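Prirkmont-manip mailing list
Re: Privwood tabletop set, first release
From: Anneliese Baumgart
June 10, 2024

Zahira Sumampouw wrote:

> Hello all,
>
> The first batch of the Privwood set is up on the usual server. It has
> 188 episodes of two-handed table work, all recorded with the hand-held
> grippers and the head camera, no robot arm involved. Skelusard trained
> on it without trouble, and on the held-out episodes the predicted hand
> paths were very close to what the people did. We think this settles
> the question of whether hand-held collection is good enough for the
> tidying tasks, and I'd like us to stop putting hours into teleop from
> here on.
>
> If anybody objects, please say so before we book the next round.
>
> Zahira

Zahira,

I object, a bit. I've been through the whole release over the past few evenings and there is a lot in it I like. The marker tracking is far better than in the April trial, and I found only 4 episodes where the pose jumps in a way I'd call unusable. Whoever redid the clock sync should be bought lunch. But I can't get from there to "settles the question", and I would rather argue about it now than after we've paid for the next round.

My first worry is the held-out split. If I've read the script properly, it shuffles the episodes and pulls out one in every so many. So each test episode has close cousins in training: same person, same table, same light, and often the same few minutes. A low error on that tells me Skelusard can fill in gaps between things it has already seen. I'd expect that from almost any model we have lying about. Please hold out by session and send round the number again, even if it's ugly.

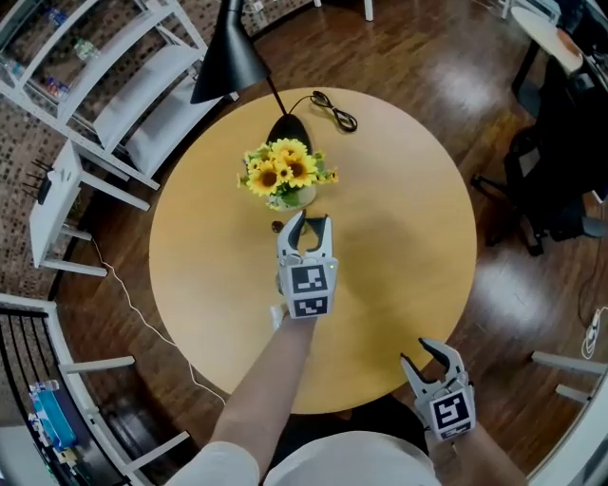 Does a good match on recorded hand paths mean the robot will do the task? We don't know yet, and the path error can't tell us, as it never touches the object.

I'd like that to go in the readme in more or less those words. People at Hidayat are already quoting the path error as if it were a success rate, and I have had to correct it in 2 separate meetings.

Second worry, and the one I care about more. When we collect with a robot arm, the arm's limits are built into the data. It can't reach round its own elbow, it can't go faster than it goes, and if it can't get to a thing the episode fails and we learn something. A person with a gripper in each hand has shoulders and hips and will lean without thinking. Every one of those episodes looks clean, and a fair share of them may be things our arms can't follow at all. Has anyone run them through the reach checker? I don't mean the tracker's quality flag, I mean the slow one that solves for the joints. I ran it on 12 episodes picked blind and didn't enjoy the result, though 12 is far too few to wave at anyone.
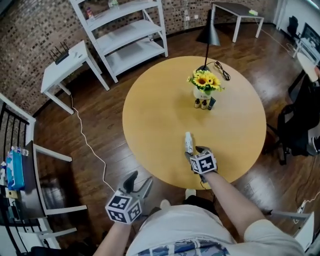 Variety is the third thing, and I think we fool ourselves about it by looking at the list of objects and never at where they are. A model picks up whatever is cheapest to pick up. If the target tends to be in easy reach and the middle of the table tends to hold the same landmark, it can do well by learning "go to the near side of the flowers". The spray bottle is a fair case: it stands by the front edge, straight in front of the person, with the sunflowers in their white vase behind it at the middle of the table. As a single episode there's nothing wrong with it. I'd only like to know how the model behaves with the vase taken away, or shoved over to one side, and that's an afternoon's test which we could have done before the announcement went out.

I did try a cheap version offline. I masked the centre of the head view on some of the test episodes and the predictions got noticeably worse, including in stretches where the hands were nowhere near the masked part. That could just be the model disliking a grey blob. It could also be what I'm afraid of. I can share the notebook but it's a mess.

The gripper cameras I'm less gloomy about. The wide lens takes in a great deal of room along with the work, so background is a worry there too, but the jaws always sit in the same part of the view and that gives the model something steady to hang on to. If we had to throw one stream away I'd lose the head view and keep these.
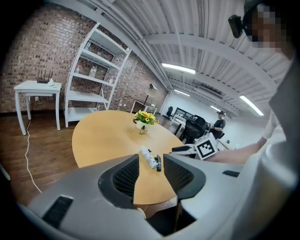
Gripper camera view: black marker, and beside it a white tube or bottle, near the front edge of the table.

What I'd ask for before the next booking:

- split by session, retrain, post the result
- reach check on everything, with the failures kept and labelled
- one short session with the table dressing moved between episodes
- a small teleop set on the same tasks, so we have something to compare against

The last one is where we'll disagree, I know. Teleop is slow and everyone hates it. I hate it too - my wrists were no use for days after the last lot. But if we drop it completely we've no way of telling when the hand-held data is wrong, and I don't trust us to notice by eye.

On the money: around half a day for the first two points, all on machines we already have. I'm happy to do the reach check myself if somebody gives me write access to the Privwood folder, which I've asked for twice.

If the session split comes back with much the same error I'll say so on this list and stop moaning about that part. The reach question stays open either way.

Anneliese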